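Does Hot Water Really Freeze Faster Than Cold Water?

By Jessie Imrie
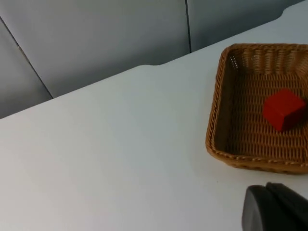
Somebody has probably told you this one. Put a cup of hot water and a cup of cold water in the freezer, and the hot one will turn to ice first. Maybe it was a cousin. Maybe it was a video with loud music. When I was in third grade in Tisley, it was the man who drove our school bus, and he was so sure about it that I believed him for years.

I don't believe him now. I don't quite disbelieve him either. Let me show you why this claim is such a pain to pin down, and you can decide what you think.

Why it sounds wrong

Water freezes when it gets cold enough. For ordinary water that's 32 degrees Fahrenheit. Hot water has a long way to go before it gets there. Cold water has a short way to go. And the hot water has to pass through every temperature in between, including the one the cold water started at. So how could it ever catch up?

Think of two kids walking to the same mailbox. One starts next door and the other starts at the end of the street. Even if the far kid runs, there comes a moment when she is standing right where the near kid began. From there on, wouldn't they need the same time?

That is a good argument. It has a hole in it, though. It only works if the two cups of water are the same in every way except temperature. Are they?

Why it might not be wrong

Hot water steams. That steam is water leaving the cup, so by the time the hot cup has cooled down, there is less water in it. Less water takes less time to freeze. If you filled both cups to the same line at the start, they aren't at the same line anymore.

Hot water also holds less gas. Tap water has air mixed into it, too little to see, and heating drives some of it out. Could that change how water freezes? Some people say so. I have read their reasons and I'm not convinced, but I can't rule it out.

Then there's frost. If your freezer has a layer of frost on the shelf, a hot cup can melt the frost underneath it and sit right down against the cold shelf. A cold cup stays up on top of the frost, and frost is full of trapped air, so it works a little like a blanket. In that case the hot cup might win, but did it win because hot water freezes faster? Or because it had a better seat?

And water is sneaky. It can drop below 32 degrees and stay liquid for a while. This is called supercooling. One cup may do it and the cup beside it may not, even if you poured them from the same pitcher. So if your cold cup was still liquid when you looked, it may just have been waiting for the first bit of ice to form.

The boy with the ice cream

The idea has a name, the Mpemba effect. It is named for Erasto Mpemba, who was a schoolboy in Tanzania in the 1960s when he put a hot ice cream mix in the freezer and saw it freeze ahead of another student's. People laughed at him when he asked about it. He kept asking, and later he and a physics professor wrote about it together.

People had noticed something similar long before that. Aristotle, who lived in Greece more than 2000 years ago, wrote about warming water first so that it would cool quickly. I like Aristotle, but he also thought heavy things always fall faster than light ones, so being old and famous doesn't make you right.

Scientists still argue over it. Some have run tests and found the effect. Others ran careful tests and found nothing. One trouble is that they don't all mean the same thing by "freeze." Is it when the first ice shows up? Or when the whole cup is solid? You can get different winners depending on which one you pick.

What happened in my kitchen

My neighbor's two kids and I tried it in December. We used matching plastic cups and the same amount of water in each, and we checked every 20 minutes. The cold cup froze first. We did it again with the cups in each other's places, and the cold cup froze first again, but by less.

Does that settle it? No. My freezer is one freezer. We opened the door every time we checked, and that let warm air in. The kids also wanted the hot cup to win so badly that they kept seeing ice in it before there was any. I was just as bad, because I was hoping the bus driver was wrong.

If you want to try

You need a grown-up for the hot water. Hot tap water is fine, and boiling water is a bad idea. Don't use glass, which can crack when the temperature changes fast.

Use two cups of the same kind and measure the water with a measuring cup. Decide before you start what "frozen" means and write it down. Pick a rule you can check easily, such as "a spoon can't push through it." Put the cups on the same shelf. Then do the whole thing again with the cups switched, and again after that if your family will put up with it. I did 8 tries in the end, and I wish I'd done more.

Write down what you get even when it's boring. If one try comes out strange, keep that one too. It's tempting to throw it away and say you must have messed up, but notice whether you only say that about the tries you don't like.

And next time a video tells you hot water freezes faster, check whether it shows how much water was in each cup, and how many times they tried it. Mostly they show you one cup of ice and a person looking amazed.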